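**Water damage at a grow facility: when do you call it a loss?**

**pluler_grower** wrote:

Hello all. I work for a small licensed grower, we call the place Stastitz. In February the drain on our roof blocked and water came into the drying room during the night. We had 118 trays in there. I moved everything I could by 6 in the morning, but humidity stayed at almost 80 percent for two days after.

My question is about the paperwork. The state inspector wants us to write "destroyed" or "held" for each batch. My manager wants "held" for all of them. I am not comfortable with this. What did you do in such a case?

**sulemana** wrote:

Held, of course. You can change held to destroyed later, but you cannot go in the other direction. Send samples to the lab and wait.

**dry_side_up** wrote:

I don't agree with sulemana. If the water touched the trays, it is a loss and you should write it as a loss. We lost 2 rooms in a storm and we tried to save one of them. The lab failed it for mold, and we had paid for storage and testing in the meantime.

**talley_north** wrote:

It depends on where the water came in. We had a leak from the pipes and not from the roof, and it is a different form for the insurance.

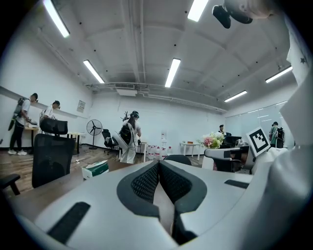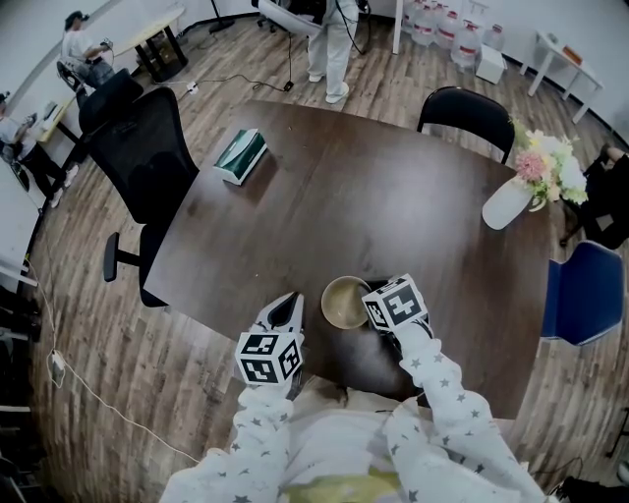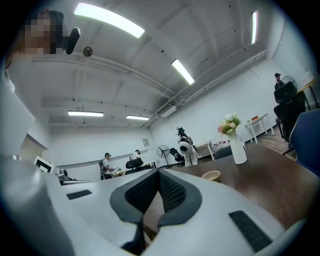

The insurance company asked us first for a map of every pipe over the licensed area, and we did not have one. Our landlord had only an old drawing, and it was wrong in many places. In the office it is easy, because the beams and the pipes are exposed and you can follow them with your eyes. Over our drying room there are closed panels, so a plumber had to open them before we could say where the leak started. It cost us 800 dollars, and the insurance did not pay this part. I would do it before the next rain season.

**pluler_grower** wrote:

Thank you, this I did not know. Our drying room has panels also. Does the inspector accept a drawing made by hand?

**talley_north** wrote:

Ours did, with the date and a signature on each page. Ask yours by e-mail so that you have the answer in writing.

**sulemana** wrote:

@dry_side_up you had a storm, he had one drain. Were his trays wet, or only the air? For me that is the whole question.

**dry_side_up** wrote:

Two days of high humidity in a drying room is enough for me. You may wait for the lab if you like, but I would not put my license behind those trays.

**pluler_grower** wrote:

Water fell directly on the trays next to the wall only. The others were under plastic. So maybe I write "destroyed" for the wall side and "held" for the rest, and I explain to my manager why. The lab says 100 dollars for each batch, so I will test all the held ones.

**sulemana** wrote:

That I can agree with. Keep the destroyed ones locked up until somebody from the state has weighed them.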